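Skalance: small things, weighed and put away

README, last touched Sep 18, 2022

Hello! Skalance is my running record of the bits and bobs that pile up on our long table: what they are, what they weigh and where they're meant to live. I started it in March after Þórey Kragh asked me which of the wooden blocks was the heavy one and I had no idea (they all look heavy to me). So now everything small enough goes on the kitchen scale before it goes in a drawer.

The cloth goes down first. I like the starry night one, it's lovely to look at, but do smooth it out under the scale or you'll get a wobble. Then switch on, wait for zero, and put your block in the middle of the platform.

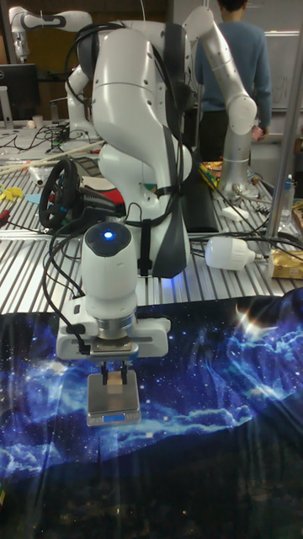 Write the weight in grams, no decimals. Anything over 300 goes on the "big" sheet, which Marthinus Mabuza looks after, so please don't squeeze it into mine! If you get two different readings for the same thing, put both down and stick a question mark in the notes column.

What's in the folder:

blocks.csv - the wooden blocks, one per line
oddments.csv - everything else that fits on the scale
notes.txt - me grumbling, mostly

Tidying is the other half of it. The table fills up quickly, and things like the steering wheel are never going on a kitchen scale, so they get a line in notes.txt saying where they belong and that's their lot.

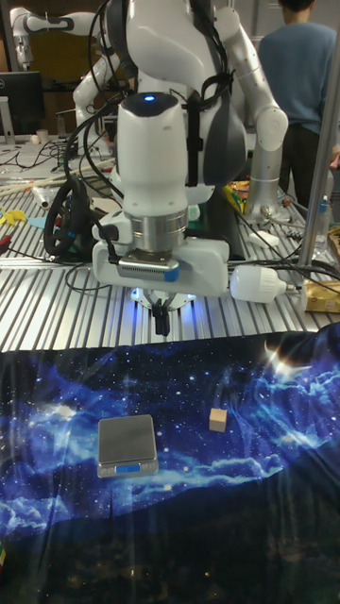 Drinks and parcels don't get a line at all, just take them with you when you go. I've still got the Dulix drawer to sort out, and the labels on the Chareonsuk boxes don't match my names for anything, so expect some renaming in oddments.csv. If you spot a wrong weight, change it and add your initials at the end of the line.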